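29/10/2020

Hand demos, round two with the white grippers. Writing this up while it's fresh, mostly for me and Darren, and for whoever at Stockdale has to read the logs.

Short version: it's going so well! Teaching with the hand-held pair is a completely different sport from what we were doing in July with the remote sticks. Back then I'd get one decent pick out of every handful of tries and my thumbs would be sore by lunch. Today we were recording almost as fast as we could reset the table.

Target for the day was 60 usable demos of the two-handed tray task. Got 40 before lunch. The rest dragged a bit (more on that below), but we made it, and the running total for the tray set is now 1,568 episodes. Dretent wanted 1,500 before they'd kick off a full training run, so that's them happy.

Task as it stands, so we all do it the same way:

Start with both grippers at the near edge of the table, side by side, tips toward the middle. Hold still until the timer is running. Reach out with both, close on the short sides of the tray, lift it clear, turn it a quarter turn, set it down. Open both. Come back to the start pose and hold still again until the call. No talking with your hands between takes (me).

The still part at each end matters a lot more than I thought. Odau, our trajectory code, looks for a quiet stretch to decide where an episode begins, and when I rush the start it picks up the tail of the reset as though I meant it. Darren spotted this in the plots: a funny little hook at the beginning of nearly all my takes and none of his. Now I breathe out once before moving. The hook is gone – I checked a batch of plots after lunch and they're lovely. 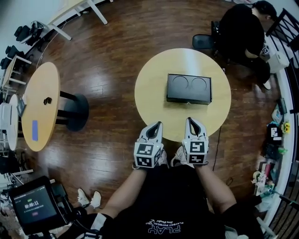 Start pose for the tray task, both grippers parked at the near edge. Timer on 00:00:11.

Pose tracking. The square markers on the gripper bodies are doing their job. We were worried about the moment in the quarter turn when the wrists cross over and one body hides the other, but with markers on more than one face there's usually something left to see. Where it does drop out, it's short enough that Odau can bridge it. I had two takes where it couldn't, and both times I'd let my left forearm swing across the right gripper. Elbows out! I've written it on a sticky note.

Finger opening is still the weak spot. The closing signal is fine when I squeeze all the way, but if I go slowly the value creeps, and the robot copies the creep very faithfully. On playback it approached the tray with fingers half shut, nudged it, and then closed on air. Fun to watch the first time. For now the rule is to open fully before you reach, then close in one go. Darren wants to filter it in software, I'd like to fix the linkage, and we'll probably end up doing both.

Head view. Looking down from the head gives us the tray and both sets of tips in one go, which I really like. The drawback is that you get a lot of everything else too: floor, chairs, other tables, people's sneakers. Grostia (the policy we're training) seems to cope with background changes so far. I'd still like to test that properly by moving the whole thing to the other round table for a session and seeing whether the success rate holds. The floor is shiny enough to give strong reflections and I'd like to know if those bother it when the light changes in the evening.

Playback on the arm. Ran the small checkpoint from the last batch, just to see. Slow speed, one hand on the stop button. It lifted the tray on the third go and turned it! The set-down was clumsy, it let go with the right a beat before the left and the tray came down on one corner. But the turn was smooth, and smooth in a way that looked like Darren's takes and not mine, so somebody's been a good teacher. I made him watch it again.

Compared with driving the arm remotely, the thing I notice most is that the demos are relaxed. With the sticks, everything I recorded had little pauses in it where I was working out which axis was which, and the policy learned the pauses. With a gripper in each hand you just do the job. The catch is that I can also do things the arm can't. I caught myself reaching in at an angle that would put its elbow through the table. The reach check flagged those takes and I threw them out. Should be checked live and not afterward; it's a pain to find out at the end of a batch.

The slow part of the afternoon was all resets. The tray has to go back right of center, and it has to go back to a slightly different spot each time or we end up training on one position. I kept putting it down in the same place without meaning to. Darren started calling out random offsets from a list and that worked much better, though it does mean it needs two people. Could have the list come up on the monitor with the timer. Small job, I'll try it tomorrow morning.

Also the thin black cable that goes down off the right side of the table: taping it along the floor before the next session. I hooked it with my foot once and had to redo the calibration, which cost us a good half hour.

To do:
Tape cable.
Reset offsets on the monitor.
Reach check running live, with a beep or something.
Look at the finger linkage, compare left and right.
Darren: send today's batch to Dretent and ask what they want to call the set.
One session on the other table, same tray, same start pose.
Try the tray with something in it? Maybe something light in each of the round recesses. I'd love to see whether it keeps the thing level when there's a reason to.

Charged both grippers, copied the logs to the Stockdale drive, checked that the copy opens.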